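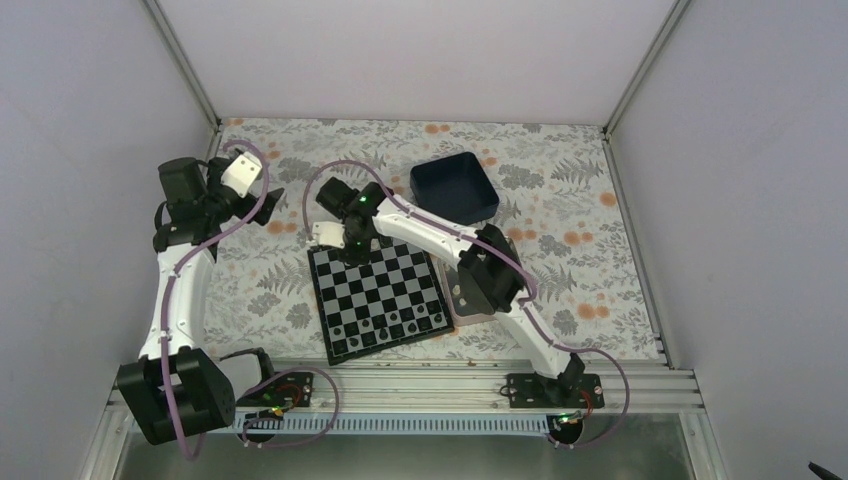
Jan 8, 2024

Picked up where Amparo and I left off with the planner on the chess cell. The right arm had been stopping short whenever it came in over the far side of the board, and I spent most of the morning blaming the camera calibration (sorry, Anselmo, I know you told me to look at the timestamps first!). The joint states were reaching the planner 60 ms behind the image, so every grasp target got worked out from an old pose. I've put a small buffer in front of it that matches the two by time, and replayed the October logs through it, all 1,203 frames, with 12 mismatches left that I still want to go through by hand.

The fern cloth stays down for now. I was worried the print would upset the piece detector, dark pieces especially, but I'd like to see numbers before we swap it.

Still to do: the left arm's config needs the same change, and somebody please check my merge.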